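Re: [hado-tools] Kemus loader drops the right hand after resync
2025-10-26

On the earlier thread:

> Ran the Skiltik export on the watch table set. Left hand tracks
> fine, right one jumps when the wrist rolls. Is it the controller
> pose or the gripper clock? Planner won't take it as is.

Both, I think. Quick notes, sorry for the mess, still have 112 segments to re-run.

1. Gripper clock. The handheld streams carry their own timestamps and the loader trusts them. Don't. Use --clock host, offset was 33 ms on my copy.
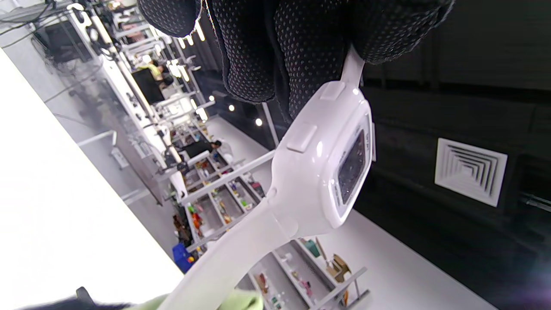
2. Controller pose. Controllers ride on the backs of the gloves, so the fixed transform to the palm has to be set per hand. The config had the left one copied over to the right — my fault. Worst when both hands close on one watch, the two palm frames end up crossed.
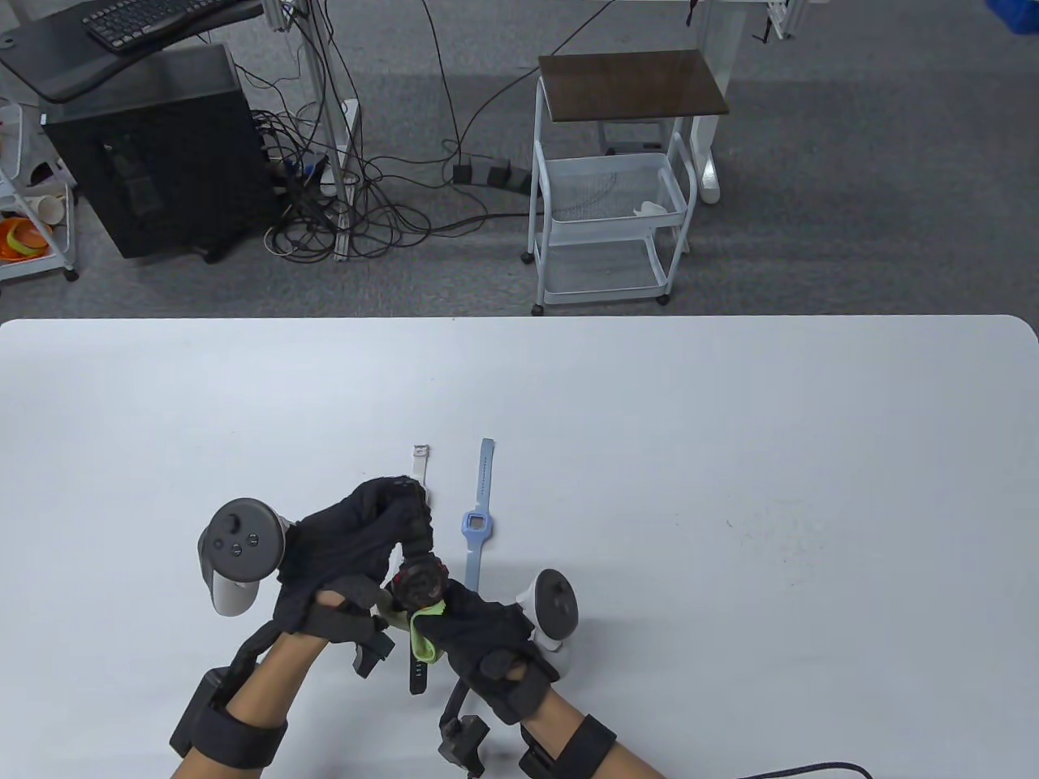 3. Perception. Black glove, dark strap, segmenter merges them. Light blue and white items come out ok. Clear plastic is hopeless, left it unlabled for now.

Also the gripper views are tilted hard, so anything that assumes the table is level will fail.
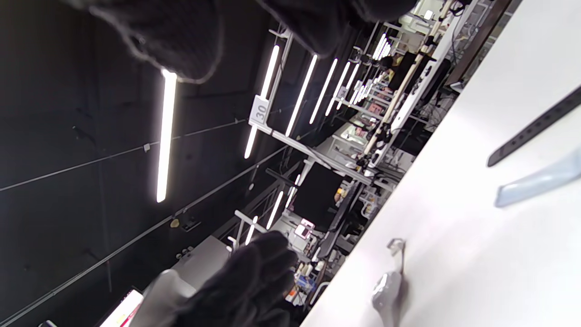
Rotate by the IMU gravity vector before the plane fit, not after. Hiebert branch does this already, commit 1045. Havent merged, tests for the cloth class still fail and I want to look at segment 3063 first, where the green cloth and the fist are both in view and the contact flag sits on the wrong hand. 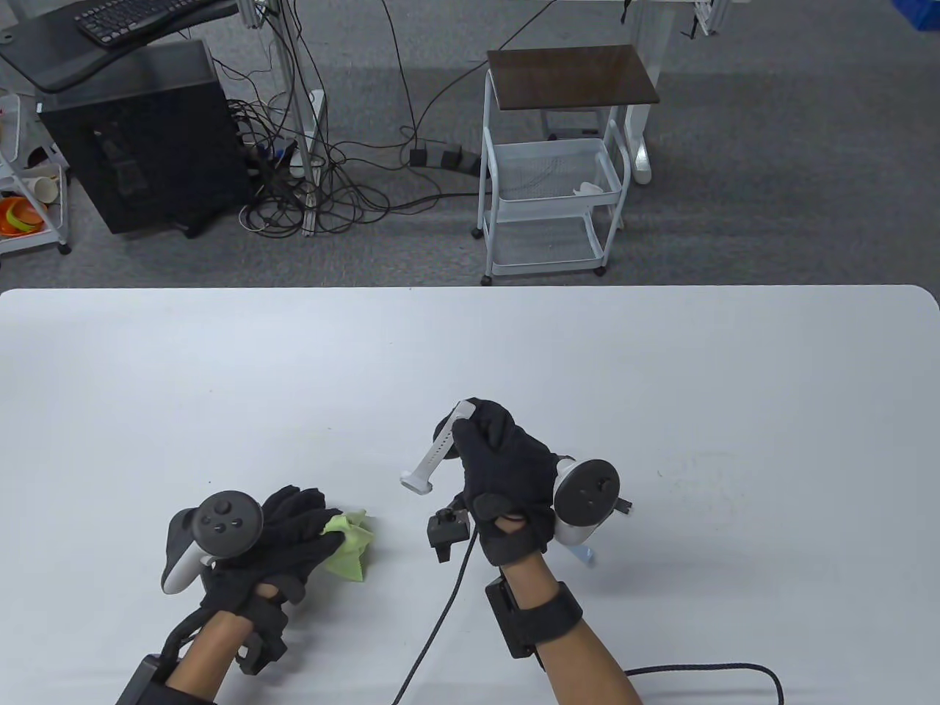 Harvey Grewal
Perception and tooling, Hado

PS — if you pull Hiebert, wipe the Kemus cache or you'll get the old transforms back. Planner retrain can wait til January.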